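Ticket 168: Desktop PC does not start after moving to other desk
Opened by: Carola Steinbach
Handled by: Firdevs Türkmen
Status: waiting for part

Problem as reported: the fan turns for a moment, then nothing on the screen. The PC is from 2017 and was always reliable before.

09:10 I opened the case and took out the processor. I looked at the socket with a lamp and I could not find a bent pin. The drive in the blue caddy I left in its place for now.
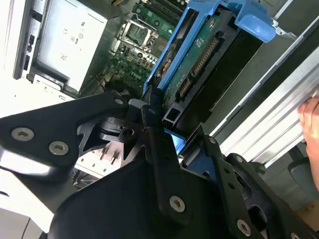

Inside of the case, socket without processor.

09:40 Carola asked if her files are safe. I answered that I have not touched the drive, but I can only say more when the PC starts again. Please do not plug in the power cable until I write here.

10:15 Processor and memory are now on the grey board, each in its own holder, so they do not get lost on the bench. One memory holder is still free. Benedikt will look in the Andham store for a second module of the same type.

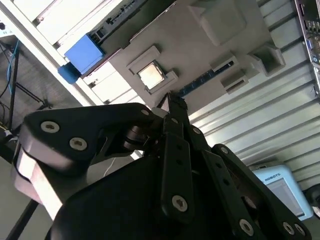

Next steps
1. Clean the memory contacts with a dry cloth.
2. Put the processor back and start with one module only.
3. If there is still no picture, try the spare power supply from Tura.

11:05 Benedikt found no module. I have ordered one from Zamani, delivery in 7 days.

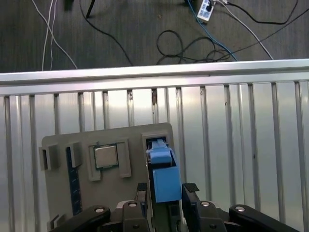

Processor in the middle of the board, light blue block on the right.

11:20 Steps 1 to 3 will be done when the module is here. Carola has a laptop until then.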